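Home | Products | Docs | Data Cards | Support

Stivon Hand Kit – Wrist Camera Sample Set

Reading time: 4 minutes

# Stivon Hand Kit: Wrist Camera Sample Set

## Summary

This data card covers the sample recordings supplied with the Stivon Hand Kit, a four-finger robotic hand offered by Grellton for research and light assembly work. The sample set contains 222 short recordings made with the kit's wrist camera. It is provided so that prospective customers may judge the camera view, the file layout and the quality of the labels before placing an order.

The set is not intended for training a finished control system. Customers who need a larger body of recordings should ask about the Wuvelik service plan, under which Grellton staff record tasks to order.

## Contents

The download unpacks into 2 folders:

- `recordings/` – one subfolder per recording, with video, joint positions and a plain text task note
- `labels/` – start and end times for each stage of the task, in CSV format

Tasks fall into 11 groups, among them picking up boxed goods, turning a container upright, opening a drawer and handing an item to a person. The group name appears in the first line of each task note. Recordings in which the task was not completed have been kept and carry the label `incomplete`. Users who want only completed tasks should filter on this field before loading.

## Camera view

The wrist camera is small and sits close to the hand. Its view moves and turns with the wrist, and no correction for rotation is applied to the supplied video. Software that expects an upright room will need to rotate the video itself, using the wrist angle stored with the joint positions. 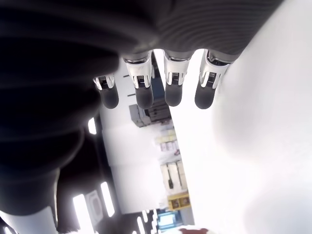
Muthu Pai

The four fingers hang from the ribbed housing at the top of the view, each with a metallic joint section and a dark gray fingertip pad. With the wrist in this position the room is upside down and tilted, and the shelves are seen only through a narrow strip. Users should expect views of this kind throughout the set and should not assume that the work area is always in sight.

Two further points affect image quality. Exposure is set automatically, and bright surfaces close to the lens may lose all detail. Focus is fixed, so parts very near the camera are blurred. Small items on a distant shelf may be too soft to identify, and the labels do not attempt to name them.

## How the recordings were made

All recordings were made by trained operators at the Grellton site in August. The operator guided the hand by remote control from a desk in the same room. Each operator completed a practice period before any recording was accepted into the set.

Labels were added by one reviewer and checked by a second. Where the 2 reviewers disagreed on a stage boundary, the earlier time was kept and the entry was marked `disputed`.

## Known limits

- Joint positions and video are stored with separate clocks. An offset is supplied in each subfolder and must be applied.
- Fingertip pad pressure is not included. The pressure add-on is sold separately.
- Lighting was not controlled. Ceiling lights may appear in the view when the wrist is turned over.
- The set shows one hand model only. Results may not carry over to the older Nechyporuk hand, which has a different finger spacing.

## Terms of use

The sample set may be used for evaluation, teaching and published research. It may not be resold or included in a paid product without written consent. Published work should name the Stivon Hand Kit and state which task groups were used.

Persons who appear in the handover recordings have given written consent. Requests for removal are handled by Wanda Fitzsimmons and are applied in the next release of the set.

## Support

Kit owners receive support for file reading, clock offset and camera mounting. Evaluation users may report errors in the labels and should include the subfolder name and the time within the recording. Corrections are listed in `CHANGES.txt`.

## Maintainers

Elsa Riihimäki – recording and operator training
Dagim Nigatu – labels and file format
Muthu Pai – camera and documentation

Contact | Terms | © Grellton | Back to top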